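Category: Desk kit & peripherals > Mice and keyboards > Ticket 1528

Opened Friday, March 22, 2024 by Elvira Zapata
Last reply: Dagmar Ďurica

Subject: White mouse, scroll wheel skips + left click drops out

REPORTED

Mouse from the shared desk by the window, Pluruddale office. Scroll wheel jumps back up the page when you go down. Not every time. Worse on long spreadsheets. Left button sometimes doesn't hold, so dragging a file lets go half way and it lands in whatever folder is underneath. Lost a supplier folder that way on Tuesday, found it again inside another one. Need this sorted before the Trivora stock count pls, I am in spreadsheets all day for that.

Tried so far: turned it off and on, different mat. No change.

Elvira

REPLY - Matěj Šindelář

Hi Elvira, can you drop it in the tray outside our door, and use the spare from the cupboard meanwhile. Spare has a cable, sorry. Will look after lunch.

LOG (Matěj)

1. Plugged in on my own machine first, to rule out the laptop. Same fault. Scroll down a long page, jumps up a few lines, carries on. So it's the mouse, laptop is fine, no need to reinstall anything.

2. Looked over the top of it. Plain white one, white wheel, thin grey seam between the two buttons. No make on the top so can't match it to the stock list from that side. Ctibor thinks it came in the Dvořáček order with the keyboards. Will check. 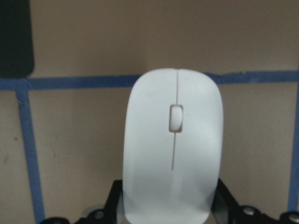

3. Wheel. Switched off, turned upside down, rolled the wheel back and forth with a dry cotton bud along the gap. Fluff came out, and a bit of what I think is biscuit. Then bud with a drop of isopropyl, barely damp, same again both sides. Left it an hour.

4. Tested again. Much better but not gone. Ran the same page top to bottom 7 times, jumped back on 2 of them. Before cleaning it was doing it every run.

5. Left button. Slid a strip of thin card along the seam from the notch at the front, down as far as the wheel. Bit of grime on the card. Click feels the same to me but dragging held OK on the test folder. Not convinced, try it with real work.

6. Checked mouse settings on Elvira's laptop while I was there. Scroll was set to a full screen at a time?? Put back to three lines. Possibly half the complaint. ClickLock was off, left it off.

7. Wheel still skipping now and then so going for a second clean, this time with short blasts of air. Do NOT use the big can from the print room, it spits if you tip it.

REPLY - Elvira Zapata

Had it back this morning. Dragging is fine now, moved the whole of last year's invoices without dropping any. Scroll is mostly ok, skipped once on the long sheet. Can live with it but would rather not during the count. Also can I say the cabled spare is horrible, the lead catches on the desk edge.

REPLY - Matěj Šindelář

Noted re spare. Have asked Dagmar for a replacement, keep using the white one till it comes. If the click goes again don't bother cleaning it, just send it over, the switch will be worn and we don't solder these.

REPLY - Dagmar Ďurica

Replacement ordered from Brurby, two of them so there's a decent spare in the cupboard. Delivery first week of April. Not under the Dvořáček order after all, I went through the paperwork and that was keyboards only, so no warranty claim on the old one.

Igor Krajčí has asked that people don't eat over the shared desk. Passing it on.

STATUS: Open, waiting on delivery
Fault: scroll encoder dirty or worn, left click intermitent (OK after clean)
Next: swap mouse, old one to the recycling box, remove from desk list

Add a note to this ticket | IT helpdesk, Pluruddale office, ground floor | © Pluruddale | Back to top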